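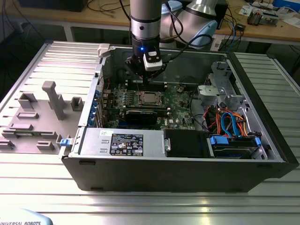 Clakthorpe Desktop Interiors, Release 2

Summary

Clakthorpe Desktop Interiors is a collection of annotated images of opened desktop computers, prepared for the study of part replacement and reuse. It covers the main board, the processor and its socket, memory slots, expansion cards, drives, power supplies, and the wiring that joins them. The release contains 3,000 images drawn from 70 computers. It was published on July 30, 2022, by the Ukari Center for Equipment Reuse and replaces Release 1 in full.

Intended use

The collection is intended for training and testing systems that locate and name parts inside a computer case. It may also be used to prepare teaching material for repair courses. It should not be used to estimate the resale value of equipment or to decide whether a part is in working order. No electrical tests were recorded.

Contents

images/ — color images in JPEG format, grouped by computer
labels/ — one JSON file per image, with part names and outlines
parts.csv — the list of part names, with short definitions
splits/ — training, validation, and test lists
CHANGES.txt — corrections made after Release 1

The lists in splits/ are divided by computer. All images of a given computer fall in the same list, and users who create their own divisions are asked to keep to this rule.

Part names

The vocabulary has 29 names. Three groups caused most of the disagreement between annotators in Release 1 and have been defined again.

Processor and socket. These are separate labels. The processor label applies to the package, including the metal heat spreader and any visible edge of the substrate. The socket label applies to the contact area and its frame. The load plate and the retention lever each have their own label, whether open or closed. 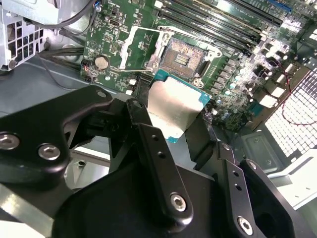 A processor that is above its socket but not seated is labeled "processor, free." The label "processor, seated" is reserved for a package resting within the socket frame. Where an annotator could not decide between the two, the state field was left as "unknown" and the outline was kept.

Connectors and headers. A header is the part fixed to the board; a connector is the part at the end of a cable. When a connector covers its header completely, only the connector is outlined. Wire colors are noted in the optional color field as they appear. They are not a guide to function, as the meaning of a color differs between makers.

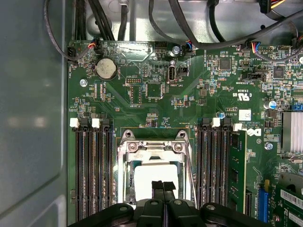

Small board parts. Coin-cell batteries, internal USB ports, and mounting screws are labeled individually. Resistors, capacitors, and similar surface-mount parts are not. Printed board markings are transcribed only where they can be read without doubt, and rotated or inverted text is entered in its normal reading order.

Annotation

Each image was outlined by one annotator and checked by a second. Outlines with less than 90 percent overlap between the two were returned for revision. Guidance for annotators is kept in the Chuang handbook, section 4, which is supplied on request.

Known limitations

Tower cases are heavily represented, and small form factor machines are few. Dark cables against dark plastic are outlined less accurately than other parts. Reflections on bare metal panels were sometimes marked as edges in Release 1 — most have been corrected, but users should expect a small number to remain.

License and contact

The collection may be used for research and teaching with attribution. Commercial use requires a written agreement. Corrections should be submitted through the Skistau issue tracker, quoting the image name and the label concerned.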